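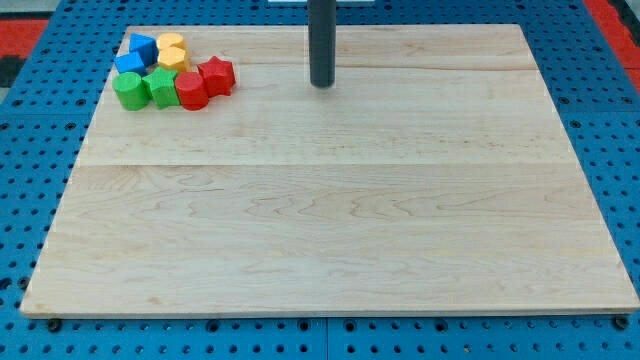 Protokoll der technischen Abstimmung Arbeitsplatzrechner
Projekt Lamari, Teilprojekt Hardware
Datum: 7. August 2024
Teilnehmende: Systemtechnik, Einkauf, Anwenderbetreuung, Fachbereich Konstruktion
Verteiler: Teilnehmende, IT-Leitung

TOP 1 Protokoll der letzten Sitzung
Das Protokoll wird mit einer Änderung genehmigt. Unter TOP 4 muss es "DDR5-5600" statt "DDR5-6500" heißen.

TOP 2 Netzteile
Die Systemtechnik berichtet über die Lastmessungen an den Konstruktionsrechnern mit Netzteilen von Jusora. Unter Dauerlast bleibt die 12-V-Schiene innerhalb der Spezifikation. Bei schnellen Lastwechseln der Grafikkarte haben 3 Geräte abgeschaltet. Der Fehler ließ sich an denselben Geräten mit einem Netzteil von Bagheri nicht reproduzieren. Ob die Ursache in der Auslegung der Überstromabschaltung oder in einer einzelnen Charge liegt, ist offen.
Der Einkauf weist darauf hin, dass die Seriennummern der betroffenen Netzteile bisher nicht erfasst wurden. Ohne diese Angabe nimmt Jusora keine Reklamation an.
Beschluss: Bis zur Klärung werden keine weiteren Netzteile von Jusora verbaut. Die Systemtechnik erfasst die Seriennummern und eröffnet den Reklamationsvorgang.

TOP 3 Kühlung
Verglichen wurden der bisherige Turmkühler und das Modell von Puvis, jeweils mit identischer Wärmeleitpaste und geschlossenem Gehäuse. Als Grenzwert für die Prozessortemperatur im Dauerbetrieb gelten weiterhin 90 °C. Beide Kühler halten ihn ein. Das Modell von Puvis erreicht dies bei niedrigerer Lüfterdrehzahl, verdeckt jedoch den ersten Speichersteckplatz, wenn Module mit hohem Kühlkörper eingesetzt werden. Bei Vollbestückung sind daher flache Module erforderlich.
Der Fachbereich Konstruktion bittet um eine Messung mit der tatsächlich genutzten Simulationssoftware, da das Lastprofil vom synthetischen Test abweicht.
Beschluss: Die Messung wird nachgeholt. Die Entscheidung über den Kühler wird vertagt.

TOP 4 Firmware
Auf den Hauptplatinen sind derzeit zwei BIOS-Stände im Einsatz. Der ältere Stand erkennt die neuen NVMe-Laufwerke im zweiten M.2-Steckplatz nur nach einem Kaltstart. Das Update setzt die Lüfterkurven und die Bootreihenfolge zurück; beides muss anschließend neu eingespielt werden. BitLocker ist vor dem Update auszusetzen.
Beschluss: Einheitlicher Stand auf allen Geräten bis Ende Oktober. Die Anwenderbetreuung erstellt dafür eine Arbeitsanweisung.

TOP 5 Beschaffung
Für Ersatzteile stehen im laufenden Haushalt noch 3.091 Euro zur Verfügung. Vorrang haben Ersatznetzteile von Bagheri. Speicher wird erst nach der Entscheidung zu TOP 3 bestellt.

TOP 6 Verschiedenes
Sieben Altgeräte sind zur Aussonderung gemeldet. Die Datenträger werden vorher ausgebaut und getrennt vernichtet.
Die Inventarliste enthält noch Einträge mit der alten Raumbezeichnung. Korrektur durch die Anwenderbetreuung.

Offene Punkte
Seriennummern Netzteile, Reklamation Jusora: Systemtechnik
Messung Kühler mit Simulationssoftware: Systemtechnik, Konstruktion
Arbeitsanweisung BIOS-Update: Anwenderbetreuung
Angebot Ersatznetzteile: Einkauf

Der nächste Termin wird nach Vorliegen der Messergebnisse per E-Mail abgestimmt.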